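Ticket 2459 - Gripper fingers and cables, spare parts for next budget
Opened by: Genalyn Javier
Site: Astthorpe, table clearing station
Priority: Medium
Status: Waiting for quote

Hello support team,

I am writing about the two-arm unit we use for table clearing work. We must send our equipment plan for February and I need your advice on which spare parts we should buy, and how many. I attach three pictures of the work.

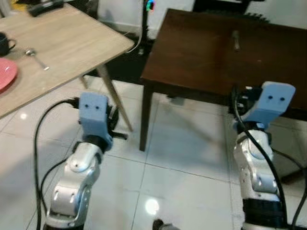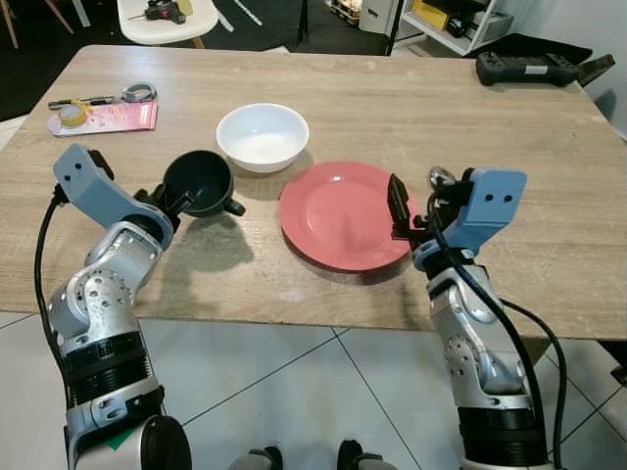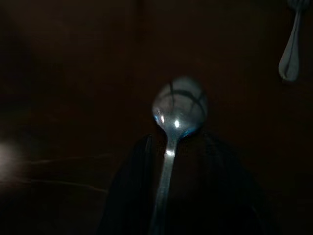
Attachments: both arms at the two tables; cup and plate work on the light table; spoon held in the gripper fingers, wrist view.

My questions are these.

1. Finger sets. Our operators report that the grip on thin handles became less sure than before. With cups we do not have this complaint. Is it enough to change the finger pads, or must we buy the complete finger set?

2. Cables. The cables run on the outer side of the arms and Nestor is worried about wear. In the first picture you can see there is cable on the floor also. Do you sell a sleeve or clip kit for this model? I could not find it in the Toder catalogue.

3. Dark places. The wrist camera gives a very dark picture in some positions, as in the third one. Before I ask money for a lamp, I would like to know if a setting can help.

The amount I can still request is $700. Anything over this goes to Erlinda Navarro for signature and takes longer.

Genalyn Javier

---

Reply from Jomar Espiritu, Dero support

Hello Genalyn,

Thank you for the clear questions. Please start with the pads only. They are sold in packs of 5 pairs, part 123 in the Lumbao price list. If the spoon still turns in the grip with new pads, then we look at the finger set.

For the camera, open the wrist camera page, switch exposure from fixed to auto and try again in the same position. Please do this before you order a lamp.

The cable clips exist but they are listed under arm accessories, so the search does not show them - I will ask to have this corrected. Please tell me the arm length and I will put the right kit on the quote.

---

Reply from Genalyn Javier

Nestor changed the exposure this morning. The picture is better, still with some noise, but the operators accept it. I removed the lamp from the plan.

Arm length is the standard one on both sides. Please quote one pack of pads and two clip kits, with delivery to Astthorpe as a separate line. Our form does not accept freight inside the unit price.

---

Internal note, Maricel Pangilinan

Quote prepared, freight on its own line. Customer needs it as PDF with the ticket number on the first page. Finger set is not included; price to be sent only if the customer asks after the pad test. Ticket stays open until the purchase order arrives.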